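Section 4. Setting Up a Painting on Silk

This section covers stretching, sizing and first washes for the Horkance silk kit. Read it through once before you cut anything. If you are working on paper or on a prepared lacquer board, skip to Section 6.

What you need

The large stretcher bars from the kit (four pieces)
One length of raw silk
The jar of Ander size, powder form
A flat soft brush, at least 40 mm wide
Silk pins or a staple gun with short staples
A clean bowl and a clean spoon
Plain newsprint to cover the table

The kit is sold with either Thái silk or Skilex silk. Thái silk is hand-loomed and has small slubs in the weave. Skilex silk is machine-woven and smoother. The steps are the same for both, but Skilex takes size faster, so work quickly in steps 8 through 10.

4.1 Stretching the silk

1. Push the four bars together at the corners. Check that the corners are square by measuring both diagonals. They should match.

2. Lay the silk on the newsprint with the smoother side down. Set the stretcher on top of it.

3. Line up the weave with the bars. A crooked weave will pull the drawing out of shape once the size dries.

4. Fold the silk over the middle of the top bar and pin it. Do the same at the bottom, then on the two sides.

5. Work outward from the middle of each bar toward the corners, a pin or two at a time, changing sides as you go.

6. Fold the corners flat and pin them last.

The silk should be snug but not drum-tight. It will tighten more after sizing.

Caution: Do not pull on the silk by its cut edge. Hold it an inch or so in from the edge or the threads will run.

4.2 Sizing

Size closes up the weave so that color stays where you put it. Unsized silk will let a thin wash spread well past the line.

7. Put 2 level spoonfuls of size powder in the bowl. Add one cup of cold water and let it stand until the grains swell. Then set the bowl in a pan of hot tap water and stir until the liquid is clear.

8. Stand the stretcher upright. Brush the size on from top to bottom in straight strokes, each one slightly over the last.

9. Turn the stretcher a quarter turn and brush again in the other direction while the first coat is still wet.

10. Wipe away drips along the bottom bar with a dry cloth.

11. Leave the silk to dry flat, away from heaters and direct sun. In a damp month, leave it overnight.

Note: Never boil the size. Boiled size goes weak and turns yellow under pale colors.

Test a corner with a wet brush. If the drop sits on top with a clean edge, the silk is ready. If it feathers, apply one more thin coat and let it dry. Stop at 2 coats. A third will crack when the painting is rolled.

4.3 Transferring the drawing

12. Draw your design on paper at full size in dark ink. Finish all corrections on the paper, as pencil marks are hard to lift off silk.

13. Slide the drawing under the stretched silk and raise it on a book or board until it touches the back of the cloth.

14. Trace the main lines with a fine brush and thin gray ink. Leave out shading.

15. Remove the paper and check the lines against a window.

The practice drawing in the back of this manual is by Sławomir Sowa. It is a simple study of lotus leaves with wide open areas, and it suits a first attempt.

4.4 First washes

16. Mix each color thinner than you think you need. Silk paintings get their depth from many light layers.

17. Wet the area with clean water, then lay in color from the darkest side and draw it outward with a second damp brush.

18. Let each layer dry fully before adding another.

19. Rinse the surface gently after every few layers and blot with newsprint. This takes off loose pigment and softens the edges. 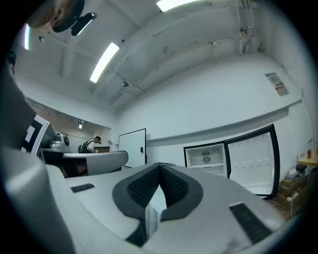
Fig. 4-1. Long counter, white walls and ceiling.

Caution: Keep food and drink off the table while you work. Some mineral colors are harmful if swallowed.

4.5 Replacement parts

Spare stretcher bars are sold in sets of four under part number 1025. Older bars with a round peg at the corner do not fit the current set. Size powder keeps for a year in a closed jar -- throw it out if it smells sour or has formed lumps.

For mounting and backing the finished silk, go to Section 5.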